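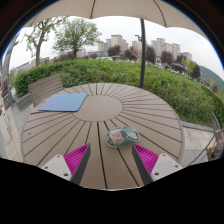
Oona Hakala
Staff writer

Ulla Koskela learned to mend nets from her aunt, and she learned badly. She says the knots slipped for the first 2 winters and her aunt cut most of them out again without a word.

"She'd hand it back and I'd start over," Koskela says. "I was eleven. I wanted to be outside."

Koskela is 68 now and runs the Saturday mending class in Bistow, in the back half of the old ice house. When she started it, two people came. This March there were 40 names on the list, and she had to split the class into a morning and an afternoon group.

Most of her students don't fish. Guadalupe Quezada, a school bus driver, signed up after her soccer club priced new goal nets. She has since repaired both goals and a batting cage for the town.

"The batting cage was awful," Quezada says. "Somebody had fixed it with zip ties and you had to pick them all out first."

Koskela teaches one knot, the sheet bend, for the first month. Students load a flat needle with twine, trim the hole back to clean corners and work across it row by row. She won't let anyone use a gauge until they can keep the mesh even by eye, a rule that has cost her a few students.

Veikko Pelkonen, who fished whitefish out of Bistow until his knees gave out, thinks she is too strict about it. "I used a gauge my whole life," he says. "It's a piece of wood. It doesn't hurt anybody."

He comes anyway, mainly to wind needles and argue. Koskela says he winds them too full.

She would like to teach net hanging next, the job of fixing the mesh to its float and lead lines. It needs a longer room than the ice house has, and she has asked the school about using its gym in the evenings. She hadn't heard back when we spoke.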